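Comparative Test of Two Alcohol Markers on Four Paper Stocks

Course project report, 2022-09-07

1. Purpose

The project compared two refillable alcohol markers, the Rimen and the Flusex, on paper that students on the illustration course already use. Reviews of art supplies often report color and price but leave out the paper, and the same marker can give a different result on each stock. The test measured bleed, feathering, streaking and blending time.

2. Materials

Both markers have a brush nib at one end and a chisel nib at the other. Only the brush nib was tested. The papers were Xaba marker paper, Xaba smooth bristol, Flusov mixed media paper and plain copy paper. Colors were matched by eye: a warm gray, a mid blue, a red and a yellow from each brand. The pens were new and were stored flat before use.

3. Method

A grid of squares was printed in light gray on each sheet. Each square was filled with one layer, left to dry, and then half of it was given a second layer. A total of 368 squares were filled, of which 158 were on the two Xaba papers. Squares where the pen slipped outside the printed line by accident were kept in the set but marked with a pencil dot.

Feathering was measured with a clear ruler at the widest point past the line. Bleed was scored from the back of the sheet on a scale from 0 to 4, where 0 means no color visible and 4 means color transferred to the sheet underneath. Streaking was scored on the same scale from the front.

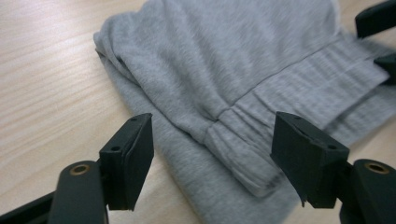

Does a second layer remove streaks? It reduces them on marker paper and bristol, but on copy paper it mostly adds bleed.

4. Results

On Xaba marker paper both brands scored 0 or 1 for bleed in every color. The Flusex stayed workable longer, so gray over gray blended without a hard edge. The Rimen dried sooner and left a visible overlap line if the second stroke was late.

On bristol the results were close. The Rimen red feathered 2 mm past the line, the widest reading on that stock. The blues could not be told apart.

Flusov mixed media paper has a slight tooth, and both brush nibs skipped on fast strokes. Streaking was higher here than on any other stock. Bleed was low with one layer and moderate with two.

Copy paper scored 4 for bleed with both brands — the yellow included, although it was hard to read and had to be checked under a lamp.

5. Sources of error

Hand pressure was not controlled. All squares were filled by one person, which keeps the strokes similar but means the results may not match a heavier hand. Room humidity was not recorded. The yellow scores are the least reliable for the reason given above.

6. Further work

A lightfastness strip for each color has been taped to a window, half covered with card, and will be read in October. Refill ink was not tested.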